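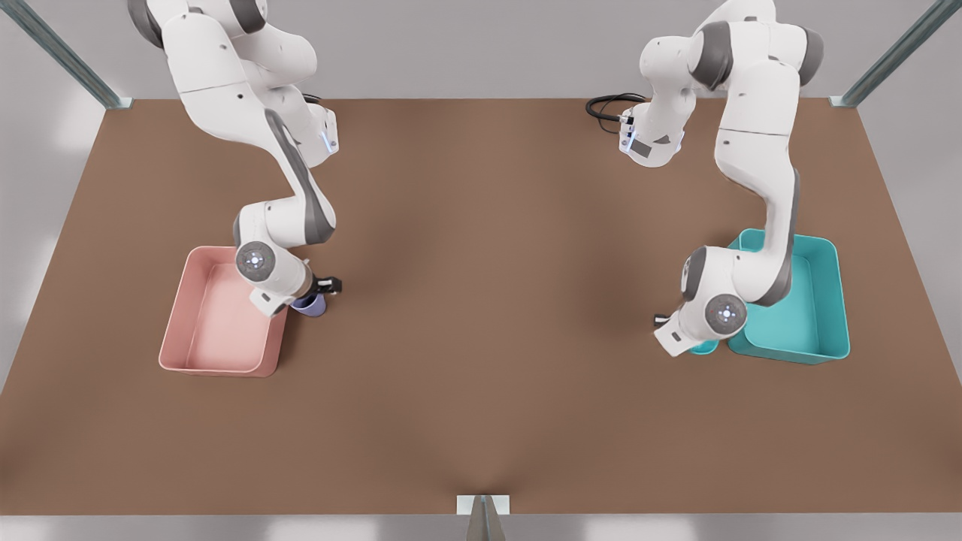 Two white robot arms over a brown tabletop, computer rendering

Piltdale is the second studio album by folk singer Mackenzie Beaudoin, released on the Putthorpe label in April and named for the valley where she grew up. It runs 54 minutes and was recorded with a small band in an old chapel in Ritchie, where the players sat close together and sang most of the harmonies live – you can hear chairs creak on "Farko," the long, gentle closing song. Beaudoin toured the album through the summer, playing 20 shows, many of them in town halls and churches, and the last was held on 2023-08-17 before a happy crowd of 242.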